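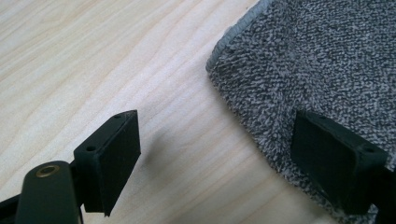

Gripper news from the back bench

Towels have been my whole life since November, so bear with me. We've been trying two hand-held grippers side by side, the Ziltmont and the older Nowakowski, and I finally have enough runs to say something useful about them. The job is the same every time: pick up the edge of a grey microfibre towel lying flat on a wooden table, fold it over, let go. Sounds dead easy, and my kid could do it half asleep!

The Ziltmont got through 1330 picks and the Nowakowski 1090 before I called it a day. My favourite so far is the Ziltmont, mostly for the squeeze — it's light enough that I can feel when the fingers have grabbed hem and when they've only pinched a bit of fluff. The Nowakowski has a stiffer spring and my wrist was pretty sore by the end of a long session. It does hold its alignment better, though, and I had to re-tighten the Ziltmont's finger screws 7 times (threadlock is on the shopping list).

The trickiest bit is the approach. With one finger over bare wood and the other down in the pile, the two sides drag quite differently, and if you close too fast the hem just rolls away from you. I've started coming in lower and slower, and I reckon the recordings look a lot tidier for it.

Next up is the camera comparison, wide lens against the narrow one, same towel, same table. I'm taking both grippers over to the Muvirville workshop on 22nd March if anyone fancies a go. Bring your own tea towel, the thicker the better, and Ata will have the controller software running on the spare laptop.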